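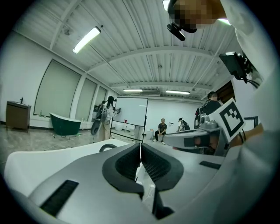
The Trirell Succession Interviews are a collection of written interview records on the transfer of ownership in small, privately held firms. The collection was assembled by the Linel office of Trirell to support research on how owners choose a successor, set a price and leave the business. Most records concern trades, wholesale supply and light manufacturing. Equipment is recorded by general type only, so that an entry may read "gripper, white and gray, padded jaws" and carry no maker or model. The same rule applies to vehicles, premises and software.

Contents

The collection holds 1,043 records. Each record corresponds to one interview with an owner, a successor or a senior employee. A firm may appear in more than one record, and records from the same firm share a firm code. Records are stored as plain text, one file per interview, with a separate index in comma-separated form.

Index fields

record_id: unique to the interview
firm_code: shared by all interviews from one firm
role: owner, successor or employee
sector: one of 16 sector labels
stage: planning, negotiation, handover, completed or withdrawn
transfer_type: family, employee purchase, outside sale or closure
notes: free text, often blank

The five values under stage reflect the position of the firm at the time of the interview. They were not updated afterward. A record marked "negotiation" should not be read as evidence that a sale took place.

Collection and editing

Interviews were conducted by telephone or at the firm's premises, using the Bortolotti question guide. The guide was revised once during collection, and version 2 added questions on lease obligations and retained debt. Answers to those questions are missing from all earlier records. Editors removed personal names, street addresses and account details. Sale prices were replaced with a price band, except where the participant asked that no price information be kept.

Known limitations

Participants were reached mainly through accountants and local trade associations. Firms without regular outside advice are therefore underrepresented. Closures are also thinly covered, as former owners were difficult to locate once a business had ceased trading. Sector labels were assigned by a single editor — no second reading was carried out — and the boundary between wholesale and repair is inconsistent in places.

Permitted use

The records may be used for research and teaching. They may not be used to identify a firm or participant, to set the price of an actual transaction, or to assess an individual's credit. Users who believe they have recognized a firm should report the record_id to the Linel office and refrain from sharing the text further.

Related material

The Bandlow supplement contains coded summaries of the handover-stage records. It is distributed separately and uses the same firm codes. Corrections to either set are accepted in writing and appear in the change log with the next release, expected in November.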